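About Stasley

Stasley is a small shop that sells and repairs kitchen storage. We have one storefront, a workroom behind it, and a short catalog. If you came looking for a story about passion, you may want to try one of our competitors. They seem to have plenty of it.

Tuấn Lại opened the business after years of buying for a larger housewares chain, where he grew tired of the word "lifetime" printed on boxes. Whose lifetime? He asked suppliers and never got a good answer. Our own guarantee runs 2 years, in writing, and it covers rust, bent feet and failed welds. It does not cover a shelf you stood on.

We don't believe most kitchens need more storage. A good half of the people who come in asking for a bigger cabinet organizer leave with nothing, or with a replacement clip that costs less than lunch. This is a poor way to run a store, according to the consultant we hired once.
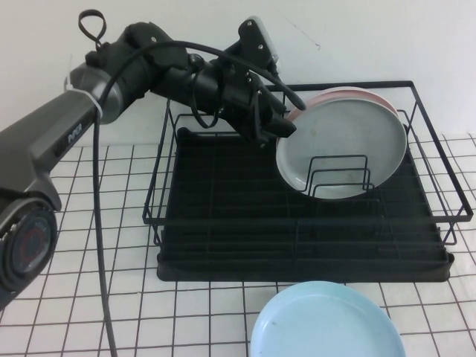
Our catalog holds 81 items, down from a good deal more. Every season somebody offers us a new material that wipes clean by itself or keeps odors away, and every season we ask for the test results and hear nothing back. So we keep selling plain things. A black wire dish rack like this one is about as advanced as we care to get, and we would still tell you to check the coating at the joints before you pay for it, wherever you buy it.

The Surker line of pantry shelves is our best seller. We think it is slightly overpriced and have said so to the maker. The Zinchenko hooks are better value and much uglier. We stopped carrying Hidico bins when the lids changed, and we'll look at them again if the lids change back.

Repairs are taken at the counter. Re-coating costs 30 dollars for most racks and 50 for anything with a second tier. We will tell you if the thing isn't worth fixing. People sometimes take offense at this.

Are we green? We have no idea how to measure that, and we doubt the shops that put a leaf on their bags do either. We mend what we can and reuse our cartons.

The workroom closes for inventory during the first week of November. The store stays open, with shorter hours posted on the door.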